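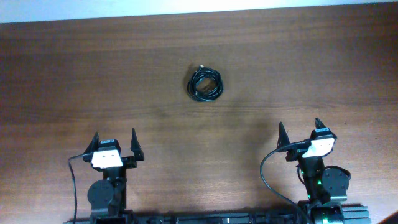
A coiled black cable on a wooden table

Cable coiling is the practice of winding a cord into loops for storage or transport. It is used with power cords, audio lines and small data cables.

Methods

In plain coiling, every loop turns the same way. This is quick, but each turn adds a twist, and a long cord may kink when it is pulled out. Over-under coiling reverses every second loop, so the twists cancel out — stage crews generally prefer it for microphone cable. Very long cords are often laid in a figure eight.

Winding a cord around the hand and elbow is common at home but puts strain on the conductors.

Storage

Coils are held with hook-and-loop straps, string or a wrap of the cord itself. Tight bends near the plug should be avoided, as wires tend to break there first.

See also: Extension cord, Cable reel, Knot

Last edited Nov 4, 2019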